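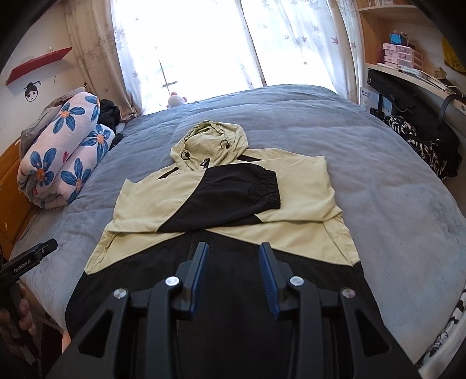 Rain jacket does not repel water any more, wash or spray first?
Posted by Uldis Vaher, October 2021
Category: Clothes care

Hello to all. I have a light rain jacket with hood, bought in a shop which is closed now, so I can not ask there. In the first years the water made small balls on the fabric and rolled down. Now the shoulders become dark after 11 minutes of walking and I feel cold on the arms. Inside it is still not really wet, only unpleasant.

I read two opinions. One says I must wash it, the other says never wash a rain jacket, only put the spray. In May I washed it one time with normal powder and softener, and I think it became worse after this. The label inside is so faded that I can not read the temperature. I have at home a bottle of Pusemex spray, not opened. Can I use it directly, or is it lost money? I would also like to know if the dryer is dangerous for it.

Retamal
Your softener is very probably the guilty one. It leaves a film on the fabric and water likes to stay on this film. Please do it in this order. Close the zipper and empty the pockets. Clean the drawer of the machine with hot water, there is always old softener in it. Wash at 30 degrees with a liquid soap for outdoor clothes, no powder, slow spin. Then rinse 2 times more.

After that, drip some water on the shoulder. If it makes balls again, you do not need the spray yet. If it goes flat, spray outside on the damp jacket, wipe the extra with a cloth and let it hang until the next day. Read the bottle before, because some sprays want dry fabric.

About the dryer: without a label I would not risk it. I hang mine in the bathroom on a wide hanger.

Gruvon
just buy new one, they last 7 years maximum

Prirumus
I agree with Retamal about the softener. One small addition, the shoulders lose the coating first if you carry a backpack, so put a bit more spray there and on the top of the hood. Also check the seams from inside. If the tape is coming off, washing will not help, it needs seam glue.

Uldis Vaher
Thank you, I will clean the drawer this evening and begin with the washing. The tape looks good on the shoulders, on one sleeve it is lifting a little.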